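Chapter 4
Who Is the Toy Really For? Age Grading and the Two Customers

I got my first job in toys by accident. Kuipers, a small shop in Tronham, needed someone to cover the January returns desk, and I needed the money. I thought I'd be handing out refunds for broken things, but most of what came back over that counter worked perfectly well! It had simply gone to a child of the wrong age. A puzzle for a six-year-old had been given to a three-year-old (tears), or a shape sorter had gone to somebody who'd been reading for a year (scorn, which is worse).

So this chapter is about age grading, meaning the little number on the box and all the arguing that goes on before it gets there. You met the safety side of it in Chapter 3, so I'll keep that short. What I want to look at now is the commercial side: how a company decides who a toy is for, and how it tells the grown-up holding the purse.
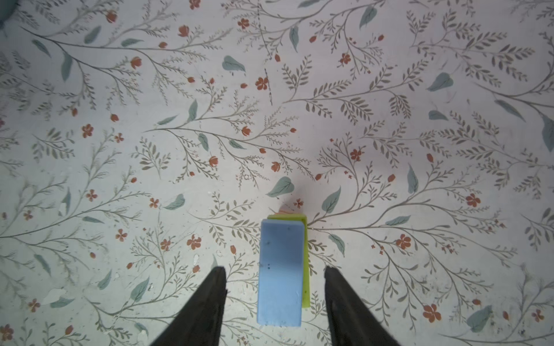
Fig. 4.1 Two foam blocks, one light blue and one yellow-green.

Take blocks, as they're the product I know best. A block has no rules and no right answer, and that makes it a nightmare to grade. A baby will chew it, a toddler will knock it over and a seven-year-old will turn it into a car park. Tineke Hermans, who taught me nearly everything I know about range planning, used to say that a block is graded by its corners and sold by its box. She meant that the lower age limit comes from the object itself (size, edges, what happens if a bit comes off), while the upper limit is almost pure marketing. Keep that split in your head, as we'll use it all the way through to the exercises.

There are always 2 customers for a toy, and they want different things. The child wants to play with it now. The buyer wants to feel that it was a good choice, and may be standing in a shop with a wet coat and ten minutes on the parking. The age on the box is written for the second one. When Grasa moved the age on its stacking set up by a year, nothing inside the box changed at all, yet the shop began getting questions from a completely different set of parents.

Grading a toy from the wrong end is the commonest mistake I see in student projects. People start with a birthday and work backwards, when it's far easier to start with what the hands have to do. Can the child open their fingers wide enough, bring them together on both sides of the thing, and then let go on purpose? Look at the two black gripper fingers in Fig. 4.2, angled in towards each other with a wide gap between them and nothing held. A pincer of that kind is the movement I'd like you to think about before you write any number down, and then ask what size of piece would suit it.

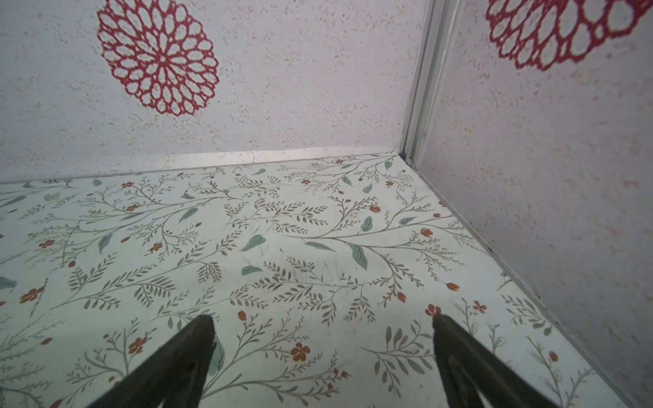
Fig. 4.2 Gripper fingers, open.Rurner ran into this with its first peg board. Aliki Christodoulou was the buyer at the time, and she kindly let me sit in on the meetings (I mostly ate the biscuits). The sales team wanted the board marked for two-year-olds, as that shelf had a gap in it. The pegs were thin and had to be pulled straight up, so a child needed the two tips of a pincer to meet neatly, coming in from either side like the fingers in the figure. Plenty of two-year-olds would rather use a whole fist. In the end the pegs got fatter, the holes got shallower, and the launch order was cut to 700 sets while everyone calmed down.

We'll go back to that peg board in section 4.3, with the costs laid out. Before then, section 4.1 goes through the usual age bands and where they overlap, and section 4.2 covers the wording on the front of the box. If you can, borrow a toy from a friend or a younger cousin before you read on, cover up the age with a bit of tape, and write down your own guess. You'll need it for the first exercise.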